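Holano 2 Review: A Task Planner That Shows Its Work, Whether You Asked or Not

Posted in: Software, Manipulation, Things I Paid For

I have used a lot of motion planning software, and most of it falls into two camps. There is the kind that assumes you have a doctorate and a free weekend, and there is the kind that has a big friendly button marked Plan and then, when you press it, a small unfriendly box marked Error 6. Holano 2, from Nonbridge, would like to be a third kind. It sits on top of your arm driver and your cameras, takes a task written in something close to plain sentences, and turns it into motions. When it can't, it tells you why, at length.

I ran it for six weeks on our table in Virkton, which is set up as a toy kitchen: a toaster oven, some plates, a colander, an assortment of fake produce. The task list was the usual one for a table like that. Put the fruit on the plate. Move the sponge. Open the oven. If you have ever tried to get a robot to open an oven you will know which of those took up most of the six weeks.

Setup

Installation is one package and a license file. The license file has to live in a folder that Holano creates only after it has checked the license, so the first launch fails, creates the folder, and then asks you to try again. The manual mentions this in a footnote. I admire the nerve of that footnote.

After that things got better quickly. Camera calibration is a wizard that walks you through a set of arm poses and then draws the error as a colored cloud around the gripper. Green cloud good, red cloud bad, and no page of matrices unless you go looking. Murdo Hepburn, who shares the table with me and distrusts anything with a wizard in it, did the same calibration by hand with his own scripts and got a slightly worse result. He has since decided that the difference is within noise.

The wrist camera and the overhead camera are treated as equals, which I liked more than I expected to. Plenty of tools use the overhead view for planning and then forget they own a second camera. Holano keeps asking the wrist view whether the world still agrees with the plan, right up until the fingers close.

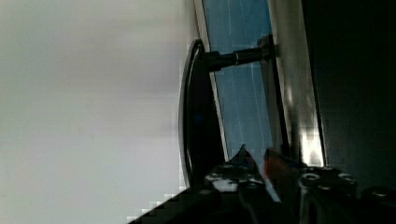 Wrist camera at the oven handle, as recorded in the Holano log.

The handle problem

The oven door handle is black, glossy along its rim, and sits in front of steel-blue glass that likes to reflect things. For a depth-based detector this is about as helpful as a black cat in a coal cellar. The stock detector in Holano found the handle well enough from farther back, then lost confidence in it as the gripper closed in, and the planner would stop and print a paragraph.

I want to spend a minute on those paragraphs, as they are the best and worst thing in the product. A typical one reads: "Approach halted. Handle hypothesis dropped below threshold during final segment. The overhead view supports the grasp. The wrist view does not. Consider lowering the wrist weight or improving contrast." That is a useful message! It names the camera it blames. It suggests two things I can do. The first hundred of them felt like having a sensible colleague in the room.

By the second week I was skimming. By the third I had found the verbosity setting, which goes from Full to Fuller to Diagnostic. There is no Less. I wrote to support to ask if I had missed it and got a kind reply from Inger Lauritsen, who works on the planner, saying that a quieter mode was "under discussion." I picture the discussion as long and thoroughly logged.

What fixed the handle was swapping the stock detector for the Vasylenko plug-in, which costs extra and fits edges in the color image before it trusts any depth. It installs from inside Holano, it ran without complaint, and the handle stopped vanishing from the hypothesis list on the last stretch of the approach. It does run slower. On our machine the check at each waypoint became a visible pause, so the arm moves in a thoughtful sort of way, like somebody reading the side of a medicine box.

Writing tasks

Tasks go in a text file. You write lines such as "pick strawberry" and "place on plate, anywhere clear," and Holano fills in the approach, the grasp and the retreat. You can override any of it. The overrides use a proper little language with loops and conditions, and it's pleasant to write, with one exception I'll get to.

Before this we had our own scripts for the same table, almost 3000 lines of them, most written by me and some written by a version of me who didn't believe in comments. The Holano file that replaced them fits on a screen and a bit. Not everything came across. Our old regrasp routine, which turned a bottle in the fingers before setting it down, has no equivalent, and I had to call it from outside through the bridge. The bridge works. It also passes joint angles in degrees one way and radians the other, and I will leave you to imagine the afternoon.
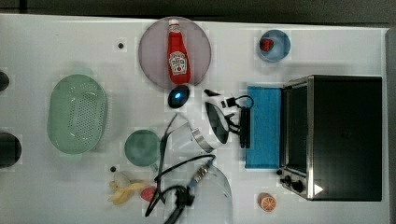
Clutter handling deserves its own paragraph. Older planners I've used treat anything they can't name as a wall, so a stray sponge can turn half the table into a no-go zone. Holano gives unnamed things a soft cost instead. The arm will pass over them with some clearance if the long way around is silly. You can mark a region as precious and it will then behave as if you had left a wedding cake there. I marked the oven as precious for general travel and not precious for the door task, and it kept the two straight without any trouble.

Its naming is less dependable. The object list comes from a perception model with a fixed set of labels, and the model has firm opinions. Small red things are strawberries. It will hold that view under changes of light and angle, and in the face of a typed correction, which it accepts politely and forgets on restart. Corrections can be saved to a profile if you turn profiles on, and profiles are off by default. I lost most of a morning to that before I found the checkbox, under a tab called Extras.

See-through items are a weak spot too. The fingers on our gripper are partly transparent, and the self-filter (the piece that is meant to stop the robot from seeing itself as an obstacle) needed padding by hand before it would stop flagging its own fingertip as a new and exciting object on the table. Once padded it was fine. The padding value is in the manual, in the chapter on conveyor belts.

The planner itself

Good. I don't have many jokes about it. Paths are smooth and they look the same from one run to the next, which matters if you're collecting runs to compare. The preview draws the whole arm along the path, cables included if you supply a rough cable model, and I'd urge you to supply one. Our cable runs down along the arm and it has a talent for catching on things. With the model loaded, Holano quit proposing the wrist turns that would wind it up.

Replanning in mid-motion is the feature on the front of the brochure, and it mostly earns the spot. Slide a plate while the arm is on its way and the target moves with it. Slide it far enough and the arm stops, thinks and prints you a paragraph. The one case that caught it out was a target passing under the arm itself, where the overhead camera has nothing to look at but the arm.

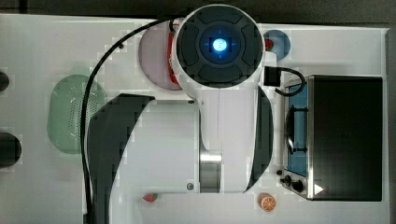 Holano's answer to being blocked from above is to keep the last known position and let it go stale over time. You choose how fast. The default is generous, so the arm will set off toward a plate it hasn't seen in a good while with total confidence. I shortened it. Murdo shortened it further, and then the arm wouldn't go anywhere without backing off for a look first, so we met in the middle and wrote the number on tape on the monitor.

The exception I promised in the task language is the word "until." It checks its condition at the end of each motion and at no other time. "Lower until contact" therefore means lower all the way, then ask about contact. There is a separate word, "while," that does what you want, and the manual uses both in the same example as though they were interchangeable. Start with low force limits. Our table has a forgiving supply of fake fruit and yours may not.

Logs and replay

Every run is saved with both camera streams, the plan, and all those paragraphs lined up on a timeline. You can scrub back to any point, change a setting, and replan from there without moving the real arm. This is how I found out what was going wrong with the handle, and I would have paid for it on its own. The log files are large. The cleanup tool asks for confirmation per run, so set aside an evening or learn where the folder is.

Export goes to the common formats and one uncommon one of Nonbridge's own, which is preselected every time.

Who should get it

If you have one arm, a couple of cameras and a table where things get moved about, Holano 2 will replace a pile of your own code and argue with you less than that code did. If your objects are shiny or dark, budget for the Vasylenko plug-in from the start. If you need in-hand manipulation, wait, or get used to the bridge and its views on angles. The license is per arm, and moving it to another arm requires an email, although the email was answered the same afternoon when I tried it.

Pros: readable plans, fair use of both cameras, superb replay, sensible about clutter
Cons: license folder nonsense, profiles off by default, "until," no quiet mode
Version tested: Holano 2, with and without the Vasylenko detector
Rating: 4 out of 5

Update, July: a patch has added a new verbosity level, below Full. It is called Full (Compact). The messages are the same length in a smaller font.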